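Clakudano Project: Progress Report to the Fehr Fund
Period ending 28th February

Work package 2, two-armed tidying in simulated kitchens

We promised you a plain account of the stop fault in this report, and I'm glad to say there is a lot to tell! The fault cost us most of the period. It also taught us more about our own controller than the whole of last year did, and the team is in very good spirits.

First, where things stood. At the October review we had the two-armed robot clearing counters in the simulator with both arms running on one shared plan. The plan was to move on to cluttered counters straight away, start the long overnight batches, and hand the best policy to Terell for hardware trials. The overnight batches went ahead as planned. In the first full one, 1,156 episodes ran to the end, and the success rate looked fine. Then one of us went through the safety log, which we don't normally open when the scores are good, and found 24 episodes in which one arm had been told to stop and had kept going.

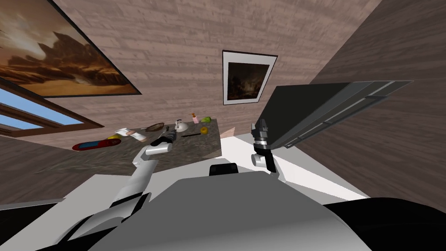
The stop command is meant to be the simplest thing in the whole stack. If the planner sees a predicted contact on either arm, both arms hold position until the path is clear. In the bad episodes the arm that triggered the stop held perfectly well, and the other one carried on with whatever it had been doing. On an open floor you might never notice. In this kitchen layout the arms work in very different spaces: the left gripper has to come in low over the front edge of the counter, next to a thin dark stick lying on the counter, while the right one is up beneath a big angled gray panel with little room to spare. A right arm that keeps moving there can strike the panel while the left is politely frozen. In simulation that costs you a red line in a log. On Terell's hardware it could mean a bent wrist, or worse if a person were reaching in.

So we stopped everything. No policy trained in that batch has gone to Terell, and none will. We told their lab lead the same day, and they were very good about it.

Finding the cause took far longer than fixing it. We began with the collision model, which was the wrong place, and lost a good stretch of time to checking the shapes of small objects one after another. The shapes were fine. What finally cracked it was replaying the bad episodes with the message timestamps printed next to each arm's joint angles. The stop message was going out once, to a shared channel, and each arm was clearing it after reading. Whenever the two arms fell slightly out of step, the first to read the message wiped it before the second had looked. It's an old, classic mistake, and I was thrilled to see it – you can't fix a thing until you can make it happen on demand.

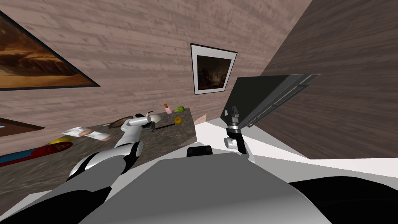
The new version gives each arm its own stop flag, and neither can clear the other's. Each arm must also report back that it is holding. If one of those reports goes missing, power to both simulated drives is cut. We reran all 24 bad episodes from their saved seeds and both arms held in every one. We then added 3 tests that knock the arms out of step on purpose, and these now run before any batch can start.

There is one problem still open. The power cut lets an arm sag a little before the brakes catch, and with a gripper low over the counter that sag can press down on whatever is underneath. Usirel, who supply our brake model, have sent a revised version with a shorter delay. We have it running but I don't want to quote results until we've been through the logs properly (lesson learned!).

Effect on schedule and budget: the handover to Terell moves back by one reporting period. Staff costs are on plan. Computing costs are over, owing to the repeated batch, and we ask to cover this from the unspent travel line. A revised budget sheet is attached.

Next period we will finish the sag tests, repeat the full overnight batch with the new stop code, and read the safety log after each run, whatever the scores say. Terell have asked to sit in on the first review of those logs, and we've happily said yes.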